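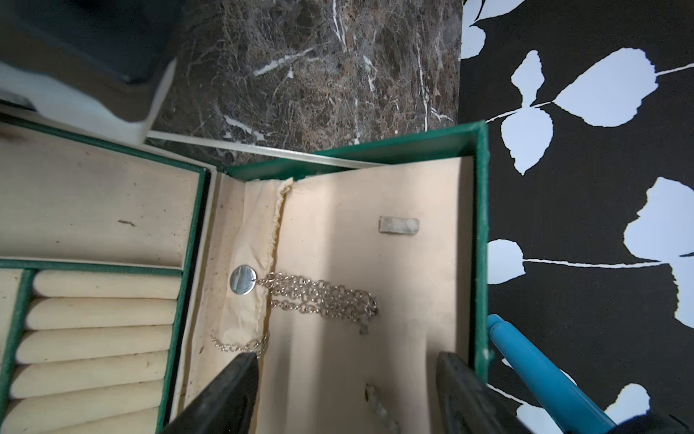
Fig. 9. Green jewelry box, open, with cream lining.

Section 9: Submitting a Public Question to Bralenden Council

Read this section before you register. It is shorter than the standing orders, which run to 27 pages and were amended in March without getting any shorter.

9.1 Before you start

You need a Konlow account and a home address inside the Bralenden boundary. A post office box does not count as a home, however fond of it you are.

9.2 Sending your question

1. Sign in to Konlow and choose Meetings, then Public Questions.
2. Pick the meeting. Budget meetings are marked with a star and fill up early.
3. Choose the council member your question is for. If you leave this blank, it goes to the mayor, who will refer it to a council member.
4. Type your question in the box. The limit is 2000 characters, spaces included.
5. Press Preview. Check that there is a question mark in there somewhere.
6. Press Submit and write down the reference number.

Note: The form signs you out after 27 minutes and keeps nothing. Long questions are best written elsewhere and pasted in.

Caution: Do not press Submit twice. The second copy counts as a repeat question, and the rules require repeat questions to be rejected. The system then rejects both.

9.3 What happens next

The clerk, Kerstin Magnusson, reads every question and marks it Accepted, Returned or Out of Order. Returned means you may fix it and try again. Out of Order usually means it concerns the hospital, which belongs to the county, or the Kirui bridge, which belongs to whichever government is not in the room.

9.4 At the meeting

1. Arrive at the Mostora Street entrance and give your reference number at the desk.
2. When called, read your question as submitted. New adjectives will be struck from the minutes.
3. Listen to the answer.
4. You may ask one follow-up. "Could you answer the first one?" is permitted and is the most common choice.

Note: If the meeting runs past its closing time, remaining questions receive a written reply. See Section 10 for how to request it again.

Section last revised 7 October 2023.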